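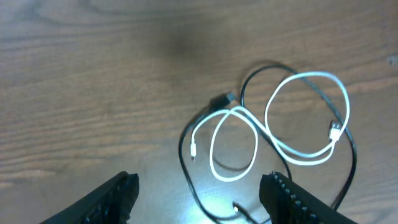

According to Rowena Manalo, the written rule at her site is that no cable goes in front of an arm unless a person has first confirmed that both ends are disconnected, and she asks whether other groups enforce the same thing.

Our group at Birel is preparing its own procedure for cable handling and has reached the same point. The task is sorting and untangling charging cables on a tabletop with a two-finger gripper. We have an adequate risk assessment for the arm itself. What we lack is agreement on the handling rules for the cables, and on what should be recorded for each attempt. I would be grateful for replies on the following points:

- Should one attempt be limited to a fixed number of cables?
- Should the tangle be arranged to a pattern, or dropped and left as it falls?
- What is the accepted practice when the gripper has hold of a cable and the cable does not come free?
- Is it acceptable for an operator to reach in and loosen a loop while the arm is paused?

Our current draft runs to 27 clauses, and I am told by the operators that this is too many to remember. Advice on what could be removed would be as welcome as advice on what should be added.

*Posted by Kai Görtz*

---

**Rowena Manalo**

Thank you for setting out the points clearly. I will take them in order, with the caution that our rules at Trirklow were written for our own bench and have not been reviewed by any outside body.

*Number of cables.* We permit 2 per attempt for general work. A larger pile is allowed only under a separate work order. Our reason is practical. With two cables of different colors, a reviewer can usually follow each one through its crossings on the recording. When several cables share a color, our reviewers disagreed so often about which end belonged to which cable that the records could not be used.

*Arrangement.* We do both, and we require the operator to state which was done. A patterned start is laid out from a printed card. A free start is made by holding the cables together at a height of one hand above the table and releasing them. The operator may not improve a free start afterward. If a connector falls outside the marked area, the start is void and is repeated.

*A cable that does not come free.* This is the part of the procedure I would urge you to keep even if you remove much else. Our text reads as follows:

> 1. The arm shall stop when the force limit for the task is reached. The limit shall be set before the session and shall not be raised during it.
> 2. The operator shall not command a second pull in the same direction.
> 3. The gripper shall be opened before the arm is moved away.
> 4. The cable shall be inspected at both connectors and along its length before it is used again.
> 5. A cable with a bent plug, a split jacket or an exposed conductor shall be cut in half and discarded.

The last item may appear wasteful. We adopted it after damaged cables were found in a desk drawer, where a colleague had taken one to charge a telephone. A cable which has served in this work should never return to ordinary use, and cutting it settles the matter.

*Reaching in.* We do not allow it during a pause. A paused arm remains powered and may resume on command from the workstation. The operator must bring the arm to a protective stop, confirm the stop on the pendant, and keep the enabling device in hand. If your workstation and your bench are attended by different people, the person at the bench should hold the only means of restarting.

With regard to the length of your draft, I would suggest dividing it. Our operators have a single card with the rules that apply while a session is running. Everything concerning storage, labeling and purchase of cables is in a separate document which they consult when needed.

---

**Ignacio bench team**

We agree with most of the above but do not follow the two-cable limit. We consider it too strict for a group whose purpose is to learn how the gripper behaves in clutter. We begin new operators with two and let them go on to larger piles after 60 completed attempts.

We would add a few rules on the gripper fingers. Ridged or studded pads hold a thin cable well, but they also collect dust and small pieces of jacket material, and a dirty pad slips. We clean the pads at the start of each session and record it. The pads should be checked for wear at the same time. Please also note that a plug should not be gripped by its metal tip. Our rule is that the fingers close on the housing or on the cable itself, and an attempt in which the tip is squeezed is marked as failed even when the cable is separated successfully.

Lighting deserves a clause as well. A polished table under a strong lamp gives a bright reflection, and a white cable lying near it may be difficult to pick out. We ask operators to check the wrist camera view before the first attempt and to move the lamp if necessary. Of 126 attempts reviewed in November, most of those we rejected were rejected for glare.

---

**Cultatberg**

just unplug everything first and wear glasses. we never had a written procedure and no problems so far

---

**Kai Görtz**

My thanks to all who replied. We will adopt the stop, open, inspect and discard sequence as Ms. Manalo gives it, with one change: the inspection will be initialed by the operator. The rule against squeezing the tip was absent from our draft and will be included.

To the reply from Cultatberg, I would say that the absence of recorded problems is difficult to interpret where nothing is recorded. The advice on eye protection is accepted. A cable under tension can release quickly, and our draft mentions glasses only for maintenance.

One matter remains open. Neither reply states who may set the force limit. In our group the operator, the engineer and the session lead each have the necessary access, and I would prefer that only one of them did.

---

**Rowena Manalo**

With us it is the session lead. The value is written on the session sheet before the arm is powered, and the operator reads it back aloud. The engineer may propose a different value, which takes effect from the next session. We changed the password on the settings page at the same time that we introduced the rule, and I recommend that you do likewise.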